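Trundilon retail handling project
Progress report to Gilura, equipment and budget
November 2024
Prepared by Lama Aoun, project lead

Summary

The second equipment phase is mostly bought and in use. Spending is within the agreed total, though one line is over and one has not been touched. We are asking for a decision on two matters before the January order: the spare gripper set, and whether to move the unspent travel money into shelving and display stock. Both are set out under "Decisions needed".

What has been bought

The main purchase this period was the second arm and its controller, ordered through Sobczak on the same terms as the first. It came with the mounting hardware but without the longer cable set, which we had assumed was included. The quotation did say so, on its second page, and we missed it. The cables came to 573 pounds and have been charged to the fittings line. That is the line now over budget.

We also bought a replacement power supply for the bench computer. The old one had started to cut out under load and we did not want to lose days to it. It was charged to maintenance.

The display goods are cheap by comparison but take more staff time than expected. Packets get crushed and labels scuff, and after a few weeks the stock no longer looks like what a shop would put out. Gualtiero Cirillo has set up a standing order with a local cash and carry, with a limit of 700 pounds for the whole phase. He keeps the receipts in the shared folder under "consumables" and I check them at month end.

What has not been bought

The conveyor section is on hold. Taveo quoted a lead time of 11 weeks and would not hold the price beyond the end of the month. We let the quotation lapse. Nothing in the current work plan depends on the conveyor, and the floor space would have to come out of the storage bay, which we are still using. We would like to return to it in the next phase with a second supplier's figures beside Taveo's.

No travel has been booked. The planned visit to the partner site was replaced by two video calls, which covered the same ground.

Maintenance and downtime

We lost 21 working hours to faults in the period, most of it from a single problem with a wrist connector on the older arm. Sobczak replaced the connector under warranty. The engineer advised us to check the cable run at the start of each day and to keep the loops clear of the joints, and this has been added to the opening checklist. Gualtiero has also asked for a proper cable guide to be priced. At present the runs are tidied with ties, and they work loose.

Gripper fingers are wearing faster than the maker's guidance suggests. We think this comes from the mix of goods. Wrapped pastries and soft bags need a light hold, while bottles need a firm one, and the same fingers are doing both — changing them over between tasks costs more time than the parts are worth.

Work at the counter layout

The counter layout replaced the plain test bench this period and is now the standard set-up for all handling tasks. It uses one large brown table, with both arms reaching over it and the goods kept in baskets, trays and clear acrylic stands of the sort a small shop would have. The bottle rack has two rows, one raised behind the other, and the stepped shelf takes small drinks, boxes and chocolate bars. The flat tray is used for making up orders.

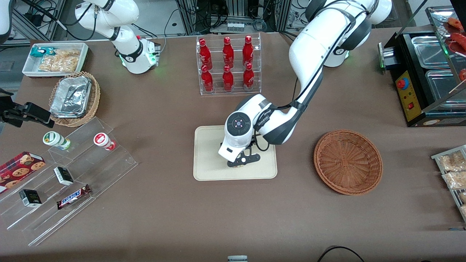
Decisions needed

1. Spare gripper set. We recommend buying one full set in January with the other orders. If a gripper fails without a spare, that arm stands idle until the part arrives. The cost can be met from the equipment line as it stands.

2. Travel money. We ask for permission to move the unspent amount into fittings. This would clear the overspend on cables, pay for the cable guide and leave enough for one more acrylic shelf. If Gilura would prefer the travel line to stay as it is, the shelf can wait, but the cable overspend will still need to be covered from somewhere.

Next report

The next report will follow the January order and will include the revised conveyor quotations. Questions on the figures should go to Lama Aoun, and questions on stock or the counter layout to Gualtiero Cirillo.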